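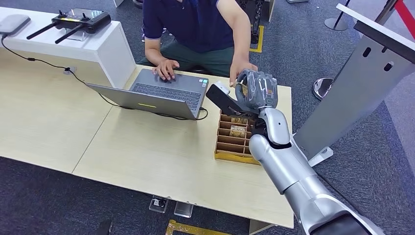

Kimaro's view, by message first thing, was that we're teaching the arm to be as fussy as we are, and that half our demonstrations would be better if whoever was driving just got on with it. Fair, I think! I went back through the March logs with that in mind and you can see it in the wrist trace – long dithery bits over the slot where the operator is lining up, then a quick drop at the end. The policy has learned the dithering beautifully.

7 May 2018

So, card sorting again. Hand goes over the cardboard organiser, object in the fingers, into a slot, let go, back out. We're at 208 usable demos and I'd like a lot more before we retrain, but I'd also like them to be cleaner than the old ones, so I've changed how we take them.

The new way is two passes. First pass by remote, arm only, wrist kept level, stop a bit above the slot. Second pass by hand, somebody leading the wrist down the last stretch with the joints slack (Flelell build, gain set to 2, anything higher and you're fighting it). Then the two get stitched at the pause. I was worried the join would show up as a jerk on playback but with a smoothing window of 4 samples it's fine to my eye. Zemport's plotting script says otherwise, though it also says that about everything.

The gloved fingers are still a puzzle. They grip thin flat things well enough, but the wrinkles shift and the release is late by a different amount every time. With a card standing up in a narrow slot, late release means it comes back up with the hand. Tried opening the fingers before the retreat and waiting a beat, which helped. Put that in the demo instructions please, whoever edits them next – open, wait, THEN lift.

Run 1817 is the one to look at if you only look at one. Driver overshoots, corrects, goes in clean. I've kept it in on purpose, we have hardly any corrections in the set and it needs to see some.

Still to do:
Swap sides, all the demos so far come in from the same direction.
Re-tape the box dividers if they start leaning.
Ask Atau for the longer log buffer, lost the end of a take again this morning.
Reply to Kimaro and admit the dithering was mostly me.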